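Clumcombe: a morning at the surveyors' open day

The training house at Clumcombe stands behind a builders' merchant, and from the road it passes for an ordinary pebble-dashed semi that has had a hard life. It has had a much harder life than that. Everything wrong with it was put there on purpose by Ketbridge, who use it to teach people to inspect houses, and once a year they let the public in to see how much they can miss.

I went because we are buying a place, and I wanted to know what our surveyor would be doing with his morning and our money. There was a queue at the gate, a folding table with name stickers, and a tea urn that took a long time to commit itself.

Our group was led by Mehrangiz Rahimi, who inspected houses for years before she started training other people to do it. She gave us each a clipboard and 8 minutes in the front room. I found a cracked pane, a loose socket and a stain on the ceiling, and was feeling pleased with myself until she asked who had tried the window. I had looked at the window for some time. It was painted shut, as was the one next to it.

She took us round again at her own speed. She started outside, well back from the wall, looking at the roofline before anything else, then came down the gutters and along the ground. The soil in the side bed had been heaped up over the damp course, with a rather nice hydrangea planted in it. Two of our group had admired the hydrangea.
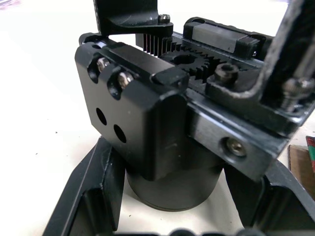
Upstairs was mostly about lofts. We went up the ladder in pairs, and I was paired with a retired man called Perna who had rewired his own bungalow and wished this to be known. The insulation was thick in the middle and gave up well before the eaves. An extractor fan from the bathroom had been ducted with great care into the loft and left there, blowing at a rafter. Perna said he had seen worse. I got the impression he might have installed worse, but we were sharing a very small piece of boarding and I kept it to myself.

The cellar had the best queue. Busisiwe Gumede teaches the timber and damp part of the course, and she had laid out lengths of old joist for people to prod with a bradawl. One was sound and the bradawl stopped dead. The next took it up to the handle. They looked much the same to me, and I would have bought a house resting on either. She was also firm about damp meters, which she said tell you where to start asking questions, and she showed us one giving an alarming reading on a patch of wallpaper with foil in it.

Lunch was a cheese roll in the garage, where Mahlangu, the small firm that supplies the ladders, had a stand. I now know more about ladder feet than I expected to and have been sent a brochure.

In the afternoon there was a talk on reading a survey report. I had hoped for secrets. The advice was to read all of it, including the pages at the back listing what the inspector couldn't get to, and then to ring up and ask about them. A woman behind me said hers had run to almost 3 pages of furniture that was in the way. Nobody moves a wardrobe for you, apparently, and the seller's wardrobe always seems to know where to stand.

The next open day is in August. It is free, but you have to book, and parking is at the merchant's only if you get there before the lorries. Wear shoes you don't mind ruining in the cellar. Our own survey came back the week after my visit, and I have been out to look at the side bed. There is a hydrangea.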